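Metal: what it is and why we use so much of it

Look around your kitchen and you will find metal nearly everywhere. The taps are metal, and so are the spoons, the pans, the hinges on the cupboards and the wires hidden in the walls. People have been using metal for thousands of years, and we still use it for more jobs than almost any other material.

Where does metal come from?

Most metals are found in rocks. A rock with enough metal in it to be worth digging up is called an ore. Iron ore is often reddish, because the iron in it has joined up with oxygen. To get the iron out, the ore is heated in a very hot oven called a blast furnace.

At Clatness there used to be an ironworks with 846 workers. Dorothy Dawber's grandfather was one of them. She remembers him saying that he could tell how hot the iron was by its colour – dull red first, then orange, then yellow.

What is an alloy?

An alloy is a metal with something else mixed into it. Steel is an alloy made of iron and a small amount of carbon. It is much stronger than iron on its own. Bronze is copper mixed with tin, and brass is copper mixed with zinc.

Why does metal feel cold?

Put one hand on a metal spoon and the other on a wooden one. The metal spoon feels colder, but if both have been in the same drawer they are at the same temperature. Metal carries heat away from your skin quickly. Wood carries it away slowly. We say that metal is a good conductor of heat.

How is metal shaped?

Hot metal can be poured into a mould and left to set. This is called casting. Metal can also be squashed between heavy rollers until it is a flat sheet. Sheets can then be cut, bent and joined to make trays, bins, car doors and roofs.

Does metal wear out?

Metal is tough, but it does get marked. Hard things sliding over it leave scratches, and knocks can leave dents. The bottom of a metal bin often shows this more than the sides.
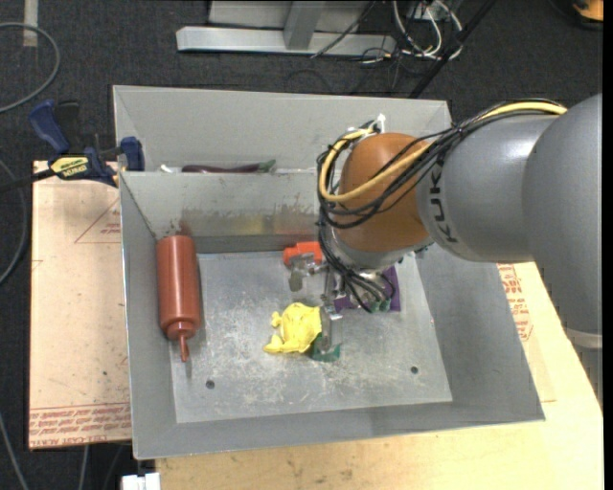

What is rust?

Rust is what forms when iron or steel meets water and air. It is brown and flaky, and it can eat right through a thin sheet. Paint helps to keep the water out. Some steel is dipped in melted zinc, which protects it in the same way. Aluminium does not rust at all.

Try it yourself

You will need 3 jam jars and 3 plain iron nails.

1. Put a nail in each jar.
2. Leave the first jar dry and put the lid on.
3. Half cover the second nail with tap water.
4. Half cover the third nail with salty water.
5. Look at the nails every day for a week and write down what you see.

Ask a grown-up to throw the nails away afterwards.

Words to remember

Ore – rock with metal in it
Alloy – a metal mixed with something else
Conductor – a material that lets heat or electricity pass through easily

Written by Alfie Bainbridge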